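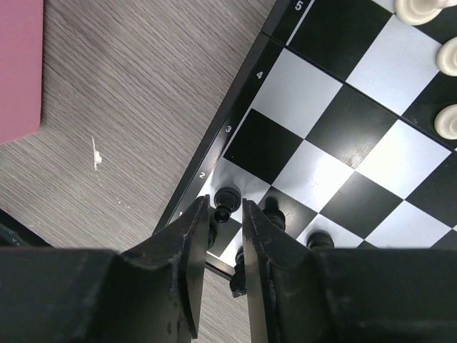
Printed coordinates are the part of a folding chess set that wears the least and causes the most trouble. On our board, the Deritz Morgan, the rank numbers are white on a black border, legible from a normal sitting position and small enough to ignore when not needed. The 1 through 5 run down the left border and black's pieces are standing at the 1 end, so the printed ranks are the wrong way around for standard notation. White's army belongs on ranks 1 and 2. The game plays exactly the same. The scoresheet does not.

I have kept score of casual games since June, when I bought the set at Ralwood in Rukinbridge. The routine is simple: write the moves, play through them again the same evening, mark the first bad one. With the board reversed, every move has to be converted. Take the printed square, subtract the rank from nine, and count the file letter in from the other end of the alphabet run, so a becomes h and b becomes g. A pawn that goes from printed d2 to printed d4 has in fact gone from e7 to e5. I can do this reliably for the opening. By the middlegame I make errors, and one wrong square is enough to make the rest of the sheet useless.

There are two ways to fix a reversed sheet afterward. The first is to convert every entry. The second is to set up the second board reversed as well and read the sheet literally, which takes no conversion and reproduces the game faithfully. I use the second method and then write a clean copy. The better fix is to check before the first move that the white rooks are going on a1 and h1. The usual light-square-on-the-right rule does not catch this error, by the way. Turning the board a half turn leaves a light square at each player's right hand, so the check passes both ways and only the printing tells you which way you are sitting.

Now the board itself. It is 30 cm on a side when open and folds along a center line. The squares are glossy, and they mark. Small scuffs and specks show on both colors, and a soft dry cloth takes off the specks and leaves the scuffs. I have not tried polish and do not intend to, as I would expect it to make the reflections worse. Under a ceiling lamp the dark squares already give back more light than I like. Moving the board a little at an angle to the table edge usually takes care of it.

The seam is thin and straight. I had a cheaper folding set before this one, and its two halves sat at slightly different heights, which tipped any pawn placed on the joint. I have had no such problem with the Morgan. The hinge is the part I would check first on a used one: open it on a hard table, press each half near the joint, and listen for a click. A click means play in the hinge.

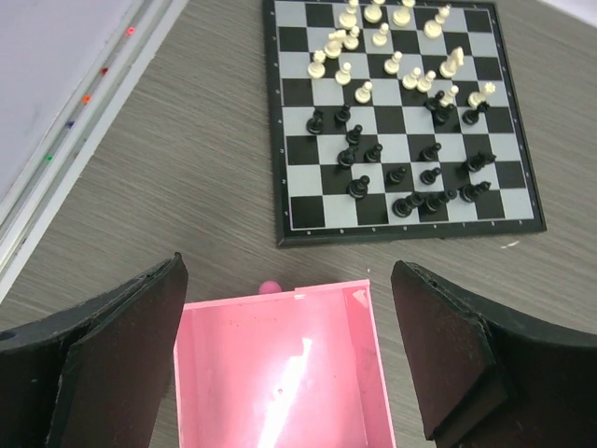

Black near, white far. The black bishop among the white pieces on the right is the one to watch.

The magnets are moderate. A piece can be slid to the next square without lifting, and it can be lifted without bringing its neighbor along. That second property matters more in a position like this one, with pawns packed together and knights behind them. On very strong magnetic sets, two adjacent pieces pull at each other and settle off center. The Morgan pieces stay where they are put as long as they are put near the middle of the square. I would not carry a position across a room on it, although I have moved the board along the table to make space for a plate.

Piece recognition is good with one exception. The knights are obvious from any side. The rooks are obvious. The bishops and pawns are both round-headed enough that, from directly above, I have twice mistaken one for the other, both times black on black squares. Sitting at normal height the difference in size settles it. The cream pieces are easier to read than the black ones because the shading shows on them.

For anyone keeping score on this or a similar set, my current procedure:

Open the board and find the 1 before touching any pieces.
White goes on that side.
Queens on the d file, read from the printing.
Write the move after it is played, and read the square from the border.
If the board is found to be reversed after play has started, leave it, write "reversed" at the top of the sheet, and carry on reading the border literally.

The last item is the one I had been missing. Switching systems halfway through gives a sheet in two notations, and I have one of those from June that I still cannot reconstruct past the first exchange of knights.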